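Packing the gym bag and folding the small stuff: your questions

I get the same questions over and over since I put up my page on laundry and kit for the Claltthorpe kickboxing club, so I've finally collected them in one spot. I've been washing, folding and hauling this stuff for 11 years, first my own and then my kids' too. If your question isn't in the list, write to me and I'll add it when I get a minute.

Do I really need to take everything out of the bag every time?

Yes! Everything, down to the pens. I know it's 9 at night and you want a shower and a sandwich. Tip the bag out on a table anyway, put the hard things at the back and the cloth things up front, and you've basically done half the job. My rule is that nothing goes back in until I've touched it. That's how I find the single earring, the parking stub, the highlighter I use on the kids' class schedule.

How much table do I need?

More than you'd think. I used to do this on the end of the kitchen counter and things kept sliding into the sink. Two plain tables pushed end to end is my favorite setup, with the far one against a wall so nothing rolls off the back. Gloves, pads and shoes live on the far table while I fold on the near one.

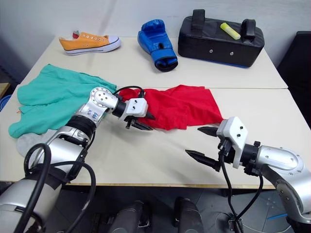 You can get by with a bed if that's what you have, but put an old sheet down first. Gym shoes on a comforter is how you end up doing a second load.

Can boxing gloves go in the washing machine?

Please don't. Mine get wiped inside and out with a barely damp cloth and then left open in front of a fan overnight. Stand them up or lay them down, I've done both and can't say I noticed a difference. What matters is that the cuff is open and there's air going in. I stuff a crumpled sheet of newspaper in each one for the first hour and then throw it away.

And kick pads?

Same idea, a wipe and some air. Do the handles too — everybody forgets the handles, and they get grabbed all evening by sweaty hands. If yours has any stitching coming loose, fix it while you've got it in front of you. I ignored a loose corner one March and by summer the filling was peeking out.

What about canvas sneakers?

Laces out, insoles out, old toothbrush, a little dish soap. I go around the rubber with the toothbrush first and do the canvas last with fresh water, otherwise you're just scrubbing sole dirt into the cloth. Dry them out of the sun if they're a bright color. I had an orange pair go the shade of weak tea on one side!

Should colors be folded separately?

Folded, no. Washed, yes, at least the first few times. Red is the one I don't trust. I keep a red cloth out of the pale loads until it's been through on its own a few times, and even then I give it the side-eye. Once it's all dry I fold whatever is closest to me.

What's the right way to fold ankle socks?

Oh boy, this is the one I get the most mail about. I used to ball them, and the cuffs went slack on me within a season. Now I lay one sock flat, put its partner on top, fold the toe up toward the cuff, and stop right there. No tucking, no rolling. Ankle socks are so short that one fold is plenty, and they stand up in a shoebox like little file cards. If it's a thin knit, smooth it with your palm before you fold, or it'll puff back open on you.

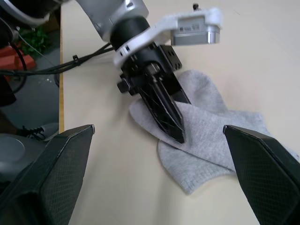 Morenike Oyewole wrote in to disagree: "One fold is fine for a drawer, but in a gym bag they come apart before I'm out of the driveway. I still tuck the toe into the cuff, loosely, and my elastic has held up just fine."

Fair enough, Morenike, and I tried it your way for a couple of weeks. It does hold better in the bag. I've gone to one fold at home and a loose tuck for travel.

How long does all of this take?

About 10 minutes for one bag once you've got the hang of it. Sneakers are extra.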